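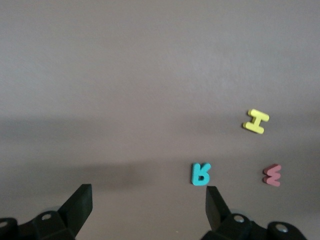 Research Reports > Early Literacy > Learning Materials > Section 2

Search this collection Enter keyword Go

2. Materials and Setting

2.1 Choice of letter form

The study used loose foam capitals of the kind sold for bath and floor play. Printed cards were considered at the planning stage and set aside. A card has a top and a bottom, and a child who picks one up usually turns it until the border or the picture on it looks right. A cutout letter gives no such help. It can come to rest at any angle, and a letter without left-right symmetry can also come to rest on its wrong face, so that the child meets a mirror image of the form taught in class. Both conditions are common in ordinary play and are poorly represented in standard letter-naming tests, which show each letter upright, in black, on white paper.

All letters came from the Hirkomier foam alphabet, which was already in use at the Pistden sites before the study began. Each letter is a single color throughout and thick enough to be gripped by its edges. No letter carries a mark to show which face is the front. This was the main reason for choosing the set over the Grakent letters used in our earlier work, in which one face was embossed and could be identified by touch.

2.2 Position and legibility

Figure 2 shows foam capitals as they lie on a flat, matte, gray-toned surface. The yellow H is tilted, with its uprights turned sideways and the crossbar running close to vertical between them. Its identity remains plain. An H has the same shape after a half turn and after a flip, and the only difficulty it presents in this position is a quarter turn, after which some younger children read it as a capital I.

The teal letter in the same figure is a harder case. It has a rounded, closed loop in its lower portion and a stroke that extends up and outward at the top right. An adult reader may take it for a mirrored B or for an R turned over, and the two readings call for different actions by the child who wishes to set it upright. We did not treat letters in such positions as errors of layout. They were left as they fell, and the child was free to lift, turn, or flip them before giving a name.

For scoring, each position was assigned to one of the following classes by an adult seated at the child's side of the table:

Upright: the letter can be read without turning.
Rotated: the letter is right face up and must be turned.
Flipped: the letter lies on its reverse face and must be turned over.
Indeterminate: the observer cannot assign a class without touching the letter.

Letters such as H, O, and X cannot be flipped in any meaningful sense and were scored only as upright or rotated. O was left out of the rotated class as well. Observers were told to use the indeterminate class freely and to resolve it after the trial, once the child had finished with the letter.

2.3 Surface and lighting

Tabletops at the sites differed in color, and two of them were patterned. To limit this variation, every session was held on a plain matte surface in a muted tone. Saturated colors such as yellow and teal stand out well against a background of this type. Glossy tops were avoided, as reflections from a window can hide the edge of a pale letter.

Lighting was not controlled beyond closing the blinds on bright days. Soft shadows on the working surface were accepted. Foam letters also cast small shadows of their own, and the side edge of a letter often looks darker than its top face. Teachers at the Shao site suggested that this darker edge might confuse children who trace a letter by eye, and the point is taken up in Section 4. We found no practical way to remove the effect without using thinner letters, which the youngest children could not pick up easily.

2.4 Participants and sessions

Families of 92 children were invited to take part through the three preschools. Consent was received for 74, and all of these children completed the first session. A second session was held in July for the 30 children who had named fewer than half of the upright letters at first testing. Children who were absent on both scheduled dates for the second session were not replaced.

Sessions took place in a quiet corner of the regular classroom. The letters were tipped gently from a cloth bag and spread by hand until none lay on top of another. The adult then asked the child to choose any letter and say what it was. No correction was offered. If a child gave the sound of the letter, or a word beginning with it, the answer was written down in full and coded later under the rules in Appendix B. A session ended when every letter had been chosen or when the child asked to stop.

Letters were washed between children and dried flat. Several began to curl at the ends after repeated washing, chiefly the narrow ones (I, J, and L), and these were replaced from a spare set of the same make. A curled letter rocks when touched and tends to draw the child's attention to its movement. Trials in which this was noted are marked in the data file and were excluded from the analysis of turning behavior, though they were kept in the analysis of naming.

The protocol was last revised on 27 January 2021. The revision added the indeterminate class and the instruction on blinds; scoring of the remaining classes was unchanged.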